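Visit report: Cernau packaging hall, open day
Oct 4, 2025

The Cernau site makes film and bags for bakery and produce customers. Visitors entered by the loading dock and were split into groups of 18. Gus Bellamy, the shift engineer, led ours. The first stop was blown film extrusion, where three lines feed from a common resin silo. The main line runs at 315 kg per hour. Edge trim is reground and returned to the middle layer only. 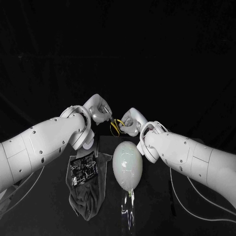

Lighting was the main topic in the inspection area. Clear film is checked against a dark ground under low-angle light, and gels and fisheyes show up as bright points. A black curtain does the same job as a painted wall and is easier to move. Its drawback is lint, and Bellamy would like a coated fabric. The line reject limit was tightened in May.

Converting is on the upper floor. Two side-seal machines from Maltico were running produce bags, and a third was down for a knife change. Seal bar temperature is logged every seven minutes. The operators still do a pull test by hand at each roll change.

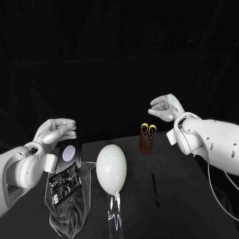

Myrtle Doucet covered bench layout in the test lab. Gauge strips, dart impact samples and seal peel samples each have their own station. She prefers dark work surfaces for clear and frosted film, and the dark gray tabletop suits both. White benches hide pinholes and loose offcuts. The lab filed 1669 test sheets last year, all on paper.

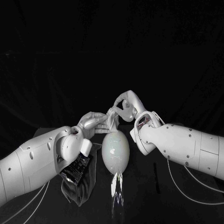
Frosted bag, inflated, with the neck twisted.

Leak testing was the last stop. Bags are filled with air, closed at the neck and held under water in a glass tank. The Cendley pressure decay unit is used for sealed pouches only. Parking was tight, and the lab stairs are steep.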